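The Brown Paper Trick, and Other Things I Learned Packing Up the Craft Room

So the craft room is finally getting sorted! If you've been reading for a while you know I've been threatening to do this since we moved in, and every time I opened the door I closed it again and went to make coffee. Well, Saturday morning I ran out of excuses. My sister had taken the kids, it was raining, and I couldn't find the good scissors for the third time in a week.

I started with the closet, which was a mistake. Never start with the closet. Everything I'd ever shoved out of sight came out onto the floor and then I couldn't get to the window, the table or the door without stepping on yarn. (Cat was thrilled. I was not.) By ten o'clock I had one trash bag filled and a whole lot more mess than I started with.

What goes and what stays

I had a rule going in, which I stole from an old neighbor of ours, Branislav Malý. He fixed clocks and radios in his spare bedroom and it was the neatest room I have ever seen in my life. He told me once that he only kept what he could put his hand on in the dark. I can't do that, I own way too many buttons, but I did try asking myself if I even remembered buying the thing. If I didn't, out it went.

You would not believe the buttons, by the way. There was a tin from my grandmother, two jars from yard sales, and then one of those giant mixed bags I ordered from Flomar a couple of winters ago when I thought I was going to make button wreaths. The bag said 2,000 pieces. I made one wreath. It's ugly and my mom has it in her hallway.

The paint went faster. Dried up ones in the trash, good ones in a shoebox, half-dead ones in a pile for my nephew, who will paint with anything. I kept all the Hrubý brushes even though a few are shedding, they were a birthday present and I'm sentimental, okay?

The table

The work table is the real reason I wanted to do all this. It's white and I love it and it shows EVERYTHING. Glue, pencil, that one red marker that I will be mad about until I die. I've tried a plastic tablecloth (slides around, smells weird), newspaper (ink all over my elbows) and an old bedsheet (the cat again).

Now I just put down one great big brown sheet and leave it there. I got a roll of brown kraft paper at Ramo, 100 feet of it for 20 dollars, and I tear off a new piece when the old one gets gross. You can scribble measurements on it, test a pen, wipe a brush on it, whatever. I don't tape it either. I used to, and then I'd spend ages picking tape off the edges with my fingernail.

A couple of things if you want to try it. Cut it bigger than you think you need, and if it's fresh off the roll, let it hang over the front a bit so it relaxes. Mine wanted to curl back up for a whole afternoon and I had to sit a cookbook on each end. Also don't use it under anything really wet, it goes soft and wrinkly and then your glitter collects in the wrinkles.

Then the trays. I am a tray person now! One shallow tray on top of the sheet for whatever I'm working on, and it has to have a rim, so the beads and pins stay put when somebody bumps the table. Light blue is my favorite color for it, small stuff shows up so nicely, and you can lift the whole project out of the way when it's time for dinner. 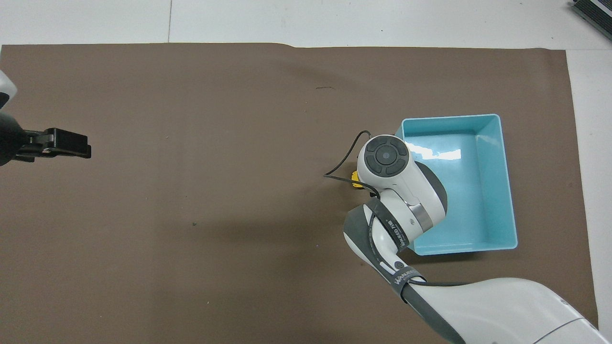

The drawers (ugh)

I still have the drawers to do. There are two big ones under the window and I've been through half of the top one, which so far is ribbon, more ribbon, a dead calculator and the instructions for a Sketetti shelf we gave away before the baby was born. The good scissors were in there too, under the ribbon. I have tied a piece of orange yarn to the handle and told everyone in this house that they are not for opening pizza boxes.

If any of you have a decent way to store ribbon that isn't a dowel or a jar, please tell me in the comments. I tried the dowel and it fell off the wall.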